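국제 소식 | 살리나스, 동성 동반자 등록제 시행 앞두고 논란

살리나스 시의회가 동성 동반자 등록 조례를 통과시켰다. 조례는 9월부터 시행되며, 등록을 마친 동반자는 병원 면회와 수술 동의, 공공임대주택 공동 신청, 장례 절차에서 가족과 같은 자격을 갖는다. 혼인과 같은 효력은 없고 상속과 입양도 적용 대상에서 빠졌다.

표결 결과는 찬성 아홉, 반대 여덟이었다. 반대표를 던진 의원들은 조례가 상위법인 가족법과 충돌한다며 행정법원에 효력 정지를 신청하겠다고 밝혔다. 시 법무실은 조례가 혼인의 정의를 건드리지 않으므로 충돌은 없다는 의견서를 이미 제출한 상태다.

논의를 이끌어낸 것은 인권단체 겐드스카의 조사 보고서였다. 겐드스카는 시내에 거주하는 동성 커플 77쌍을 면담해 병원, 임대 사무소, 경찰서에서 겪은 일을 기록했다. 보고서에는 응급실에서 보호자로 인정받지 못해 다른 도시에 사는 형제가 도착할 때까지 수술 동의서를 쓰지 못한 사례가 실렸다. 임대 계약을 갱신하면서 동거인 이름을 빼라는 요구를 받은 사례도 여러 건이다. 면담 참여자의 이름은 모두 가명으로 처리됐다.

보고서가 나온 뒤 등록제 도입을 요구하는 청원이 시작됐고, 시의회 안건 상정에 필요한 서명 2000명을 채워 본회의에 올랐다. 심의 과정에서 원안에 있던 차별 행위 과태료 조항은 삭제됐다. 대신 시 공무원과 공공병원 직원을 대상으로 한 교육 조항이 들어갔다.

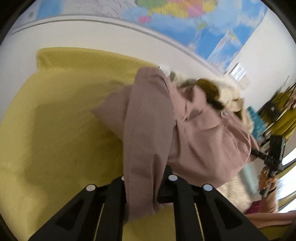 고델리버 코펀스는 과태료 조항이 빠진 조례를 성과라고 부르기는 어렵다고 했다. 병원이 등록증을 보고도 면회를 거절하면 당사자가 할 수 있는 일은 민원을 넣는 것뿐이고, 그 민원이 처리되는 동안 환자의 상태는 기다려 주지 않는다는 것이다. 그는 시행 전에 최소한 병원별 담당자와 긴급 연락처라도 정해 두어야 한다고 덧붙였다.

겐드스카의 옥타비오 소사는 이 지적에 동의하면서도 등록제 자체는 예정대로 시작해야 한다는 입장이다. 거절 사례가 공식 기록으로 남아야 다음 개정을 요구할 수 있다는 이유에서다. 단체는 조례가 시행되면 상담 전화를 열고 접수된 사례를 시의회에 전달할 계획이다.

등록 신청은 시청 민원실에서 받는다. 두 사람이 함께 방문해야 하며 신분증과 거주 증명이 필요하다. 외국 국적자의 신청 자격은 조례에 명시되지 않아 시행 규칙에서 정하게 된다. 규칙 초안에 대한 의견은 시청 법무실에 서면으로 낼 수 있다.

정리: 엘사 투오미넨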